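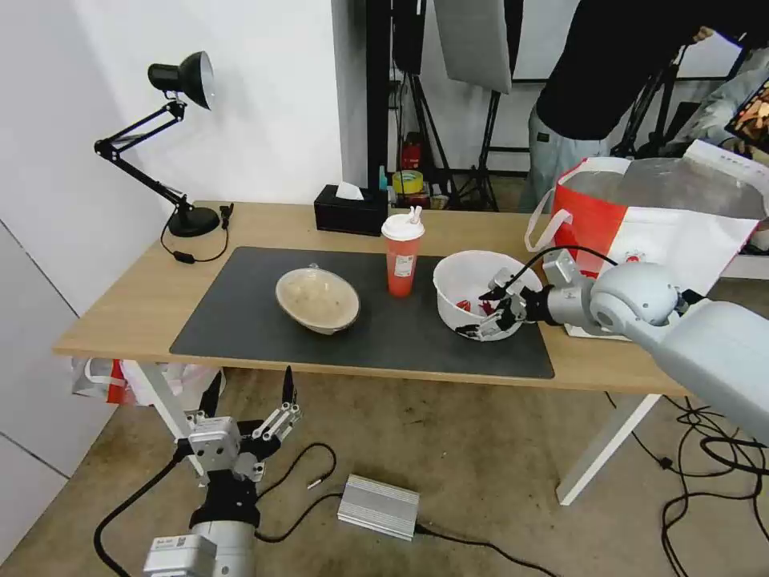

Slide 1. Lunch table at Mudgway: gray mat, two bowls, one drink with a dome lid.

Leave this up while people sit down. Don't read the title out.

Start with the mat. Prestgate sells the shared-table kit on the promise that a mat "keeps eating and working apart." Ask the room: does it? The mat covers most of the tabletop. So where does the work go? Wait for an answer. If it stays quiet, move on to the lamp.

The lamp is at the back left corner, and its cord curls over the tabletop before it drops off the rear edge. It's a desk lamp on a lunch table. I asked Ataahua Tautahi at Mudgway which kind of table it was meant to be and she said "both, until Friday." I have my doubts about "both."

Point at the cream bowl with the brown rim. Residue all over the inside. My view: a dirty bowl stays wherever it was last put down, mat or no mat. Prestgate's leaflet claims 237 users cleared up faster. Faster than what? There is no number for before. I wrote to them in April and got the leaflet again.

Next slide is the price. 360 for the table set, 100 more for the mat. (Pause.) A tray does the same job and you can carry it to the sink.

Glenys Tomoana will probably object here, she likes the mats. Fair enough, they do wipe down easily. Let her have two minutes, then ask if she would pay for one herself.

If short of time, skip Platetti and go straight to the trays.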